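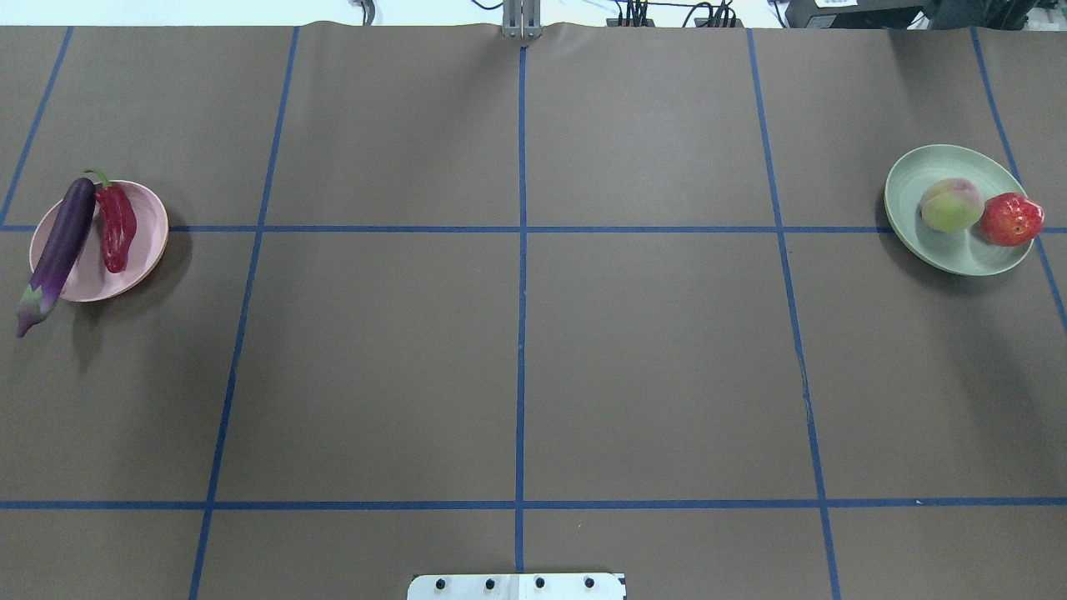 Vegetables left, fruit right, blue tape everywhere.

I went out to Orklow on Tuesday to watch the sorting demo I've been hearing about since May, and I came home with more questions than I left with. The pitch is simple enough. Pretend produce goes on the paper, the arm puts it on the right plate, and the software (they call it Pedard) keeps score. The score they like to quote is 300 runs with 13 failures. I'd read that number twice before I ever saw the table.

So let me tell you about the eggplant.

On the second run I watched, the arm carried it over to the pink plate, let go, and pulled back. The stem end was hanging out past the rim. Pedard called it a success. I asked what counts as "on the plate" and was told that most of the item has to be over it. Most, judged by what? By the same camera that steers the arm. I have a problem with that. If the thing that aims is also the thing that grades, a bad aim and a good grade can come from the same mistake.

The run after that, it did go wrong. The arm came across with the peach, stopped dead a hand's width above the paper, and stayed there. Pedard's screen said the run was complete. It said so for 76 seconds, with the peach still up in the air, until one of the crew reached in and took it out of the fingers.

Reached in! No stop button, no pause, just a bare hand in the middle of an arm that was powered up and, according to its own screen, finished. When I asked about it I got a shrug and "it's parked." It was parked in a spot it had never been told to park in. I wouldn't put my hand in there, and I said so.

They did go through the log with me afterward, which I give them credit for. The best guess is that the release command got lost and the program went on without checking whether the fingers had opened. There is a sensor that would know. Kestelow, the outfit that supplied the controller, has it listed as optional, and Orklow left it switched off to save setup time.

Here's what bugs me more. They searched the old log for runs marked complete with the fingers still closed, and found 19. All of them are in the 300 as successes. Add those to the 13 and the brochure number looks a lot different, and that's before anyone goes back and argues over eggplant stems.

I've seen this before at Llewellyn, where a palletizer "never dropped a box" — it only logged drops when somebody typed them in.

I'm told the sensor is going to be switched on and the runs repeated. Fine. I'd also like to see a rule about hands, written down and taped to the table. They clearly have the tape.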